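How to clean a velvet chair at home without leaving marks

By Nerea Valcárcel
Reading time: 3 minutes

Many people are afraid of velvet. They buy the chair, they love it for a month, and after the first coffee they cover it with a blanket forever. I repaired and cleaned chairs for years in the workshop of Goicoechea, in Mallutport, and I can say that velvet is more patient than people think. It only asks that you do the things in the right order.
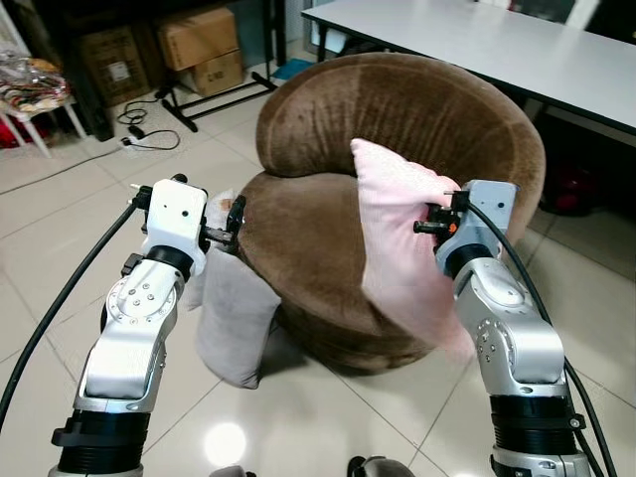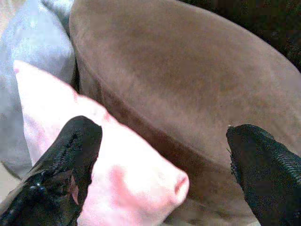 Brown velvet or a similar soft, suede-like surface, with a pink pillow or other pink fabric next to it.

Before you start: read the label

Turn the chair over and look for the cleaning label. It is usually under the seat or below the cushion, if the cushion comes off. The letter W means that you can use water. The letter S means only solvent, and in this case please stop here and call a professional. WS accepts both. The letter X means vacuum and brush, nothing else.

If there is no label, make a test in a hidden place. Put one drop of water on the fabric, wait until it is completely dry and look at it with daylight. When you see a ring, treat the chair as if it was an S.

What you need

A vacuum with a soft brush head
A clothes brush with soft bristles
Two white cotton cloths (colored ones can give their color to the velvet)
300 ml of lukewarm water
A small spoon of mild dish soap, without bleach
A bowl

There are also prepared foams. I have used the one from Dandero for velvet and I liked it, but for normal dirt the soap is enough.

Step 1. Vacuum

Begin at the top of the backrest and go down. Work always in the same direction and do not press. Pay attention to the line where the seat meets the back, the crumbs live there. If the backrest has folds, open them gently with two fingers and pass the brush head along each one.

Step 2. Find the direction of the pile

Pass your hand over the seat. In one direction the velvet feels smooth and in the other it feels a little rough, and the color also changes, lighter or darker. These light patches are often not dirt, it is only the pile lying to another side. Brush them first in the smooth direction. Several times I had customers who wanted to pay for a stain that disappeared with the brush.

Step 3. Make the foam

Put the soap in the water and move it with your hand until there is a lot of foam. You will use the foam, not the water below.

Step 4. Clean the stain

Take a little foam with the first cloth. Touch the stain from the outside to the center with small touches. Never rub, because rubbing breaks the pile and this cannot be repaired. Then take the second cloth, wet it with clean water, squeeze it very well and remove the soap in the same manner.

For grease, put some baking soda on the dry fabric before the foam, leave it 30 minutes and vacuum it.

Step 5. Dry and brush

Let the chair dry in a room with air, far from the radiator and from direct sun. In August one afternoon can be sufficient, in winter leave it until the next day. Do not use the hair dryer with hot air. When the velvet is almost dry, brush it in the direction of the pile, and once more when it is fully dry.

How often

Vacuum every two weeks if the chair is used daily. The foam, only when there is a stain. Pillows with a removable cover can be washed apart, according to their own label, and should be totally dry before they go back on the velvet.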